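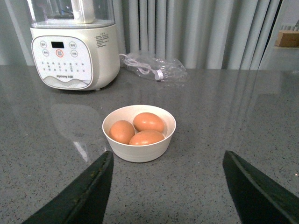 A Joyoung machine on the worktop, display blank.

How to make soya milk at home

You need dried soya beans, water, a fine sieve and a clean muslin cloth. A soya milk machine or a strong blender will do the grinding. The quantities below suit a large pan, so scale them down if you are using a machine with a smaller jug, and never go past the fill line.

Soak the beans

Rinse 100 g of beans and pick out any that are shrivelled. Cover with plenty of cold water and leave for 10 hours in the fridge. Drain and rinse again. A bean split between your fingers should be the same colour all the way through.

Grind and cook

Blend the beans with 1000 ml of fresh water until you can't feel grit. If your machine heats as it grinds, choose its soya setting and go to straining when it finishes.

With a plain blender, pour everything into a deep pan and bring to the boil over a medium heat, stirring along the bottom. It froths early, well before it is cooked. Turn it down and simmer for 20 minutes. Raw soya milk should not be drunk.

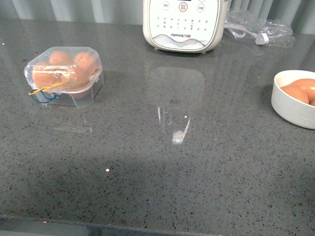
Brown eggs in their clear box on the worktop.

Strain and store

Line the sieve with the cloth, pour the milk through and let it cool until you can squeeze the cloth safely. Add a pinch of salt or a spoonful of sugar if you like. Keep it in the fridge and use within three days. Shake before pouring.

The pulp left in the cloth can go into pancakes. Mix four tablespoons with two eggs, a little flour and chopped spring onion, then fry in oil until brown on both sides.

Recipe by Afonso Falcão. Updated October 20, 2018.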